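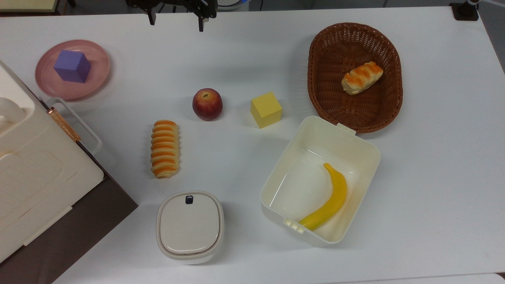 Toy food, colored blocks and a small lidded container on a white tabletop.

Preparing a Biographical Entry for the Brundholm Register

Last revised 2023-08-30

The Brundholm Register of Scholars and Writers accepts entries on deceased persons whose work was produced or preserved in the region. These instructions set out how an entry is researched, drafted and submitted. They apply to new entries and to full revisions. Corrections of a single date or title should be sent by letter or e-mail and do not require the procedure below.

Before you begin

Search the Register under every known form of the subject's name. Many persons are listed under a pen name, a title or a place of origin, and a search under the birth name alone will miss them. If an entry exists, ask the editorial office whether a revision is already assigned.

If there is no entry, request a subject number. The office issues the number together with a blank source sheet. Keep the number on all later correspondence, including correspondence with lending libraries.

Step 1. Establish the name

Write down the full name as given in the earliest source available to you. Beneath it, list all other forms, each with the source in which it appears. Choose as the heading the form by which the subject is most often cited in modern reference works. If the reference works disagree, use the form found on the title page of the subject's principal work.

Titles of office and of pilgrimage are placed after the heading, in parentheses. Do not translate a nickname in the heading. A translation may be given once, in the first paragraph of the entry.

Step 2. Establish the dates

Record each date first in the calendar used by the source, then in its converted form. A lunar year normally falls across two solar years. Where the source gives no month, both solar years must be shown, separated by a slash. Do not choose one of them.

When the month is known, convert to the month and no further unless the source also states the day. A birth recorded only as "in the spring" may not be entered as March.

Ages require particular care. A statement that a person entered service at the age of 19 may count lunar years, and a career of 36 lunar years is shorter than the same number of solar years. State the age as the source has it and add the word "lunar" in brackets if the calendar is certain.

Step 3. Trace the career

Arrange appointments in order, using one line for each. Every line should show the office held, the place, the date of entry and the source. Leave gaps as gaps. Contributors sometimes assume that a clerk who appears in two payrolls several years apart held the same post throughout. The Register does not print such assumptions.

Campaigns and journeys are entered on separate lines from appointments. If the subject accompanied an army or an embassy, state the capacity in which he or she traveled. "Took part in" is acceptable only where the capacity is unknown.

Education is treated in the same way. Name the teachers if they are recorded, and the texts studied under each. A general remark that the subject "received a good education" should be omitted.

Step 4. List the works

Divide the works into surviving, lost and doubtful. For each surviving work, give the title in the original language, a plain English translation, the date of completion and at least one manuscript or printed copy. The catalog number must be complete. Numbers from the Iyer Collection consist of a letter and a figure, as in Iyer B 187, and the letter may not be dropped.

A work is lost if a reliable source names it and no copy has been reported. It is doubtful if the only evidence is a later list or an added note on a binding. Contributors who have examined a copy in person should say so on the source sheet and give the month and year of the visit.

Where autograph drafts survive, note their condition briefly. Readers have found it useful to know whether a draft is a fair copy or carries marginal additions, and in what hand.

Step 5. Draft the text

The entry opens with the heading, the dates and places of birth and death, and a single sentence stating why the subject is included. Family background follows, then education, career and works. Private character may be mentioned if a contemporary wrote about it. The writer must be named.

Use the past tense throughout. Place names are given in the form current during the subject's lifetime, with the modern form in parentheses at first mention. The town of Udar is an exception: it appears under that name for all periods, as its older spellings are covered in the Register's index of places.

A standard entry runs to no more than 80 lines in the office template. Longer entries are commissioned separately. The bibliography does not count toward this limit.

Step 6. Complete the source sheet

Enter each source once and give it a letter. In the margin of the draft, place the letter beside every statement that depends on that source. Two letters beside one statement mean that both sources support it independently. If one author copied from the other, only the earlier is cited.

Encyclopedia articles may be used to find sources. They are not accepted as the sole support for a date, an office or a title.

Submitting the entry

Send the draft and the source sheet together to the editorial office. Reproductions of manuscript pages should be ordered from the Vukbridge reading room by the contributor, who remains responsible for the fees and for any permission to publish. Drafts received without a source sheet are returned unread.

Each entry is read by one specialist and by one member of the editorial staff. Queries are written on the draft itself and sent back to the contributor, who is asked to answer all of them, including those with which he or she disagrees. An unanswered query holds the entry over to the next printing.

Questions about names, dates and calendar conversion should be addressed to Aravind Acharya, Editor for Biography. Questions about shelf marks and reproductions should go directly to the Vukbridge reading room, quoting the subject number.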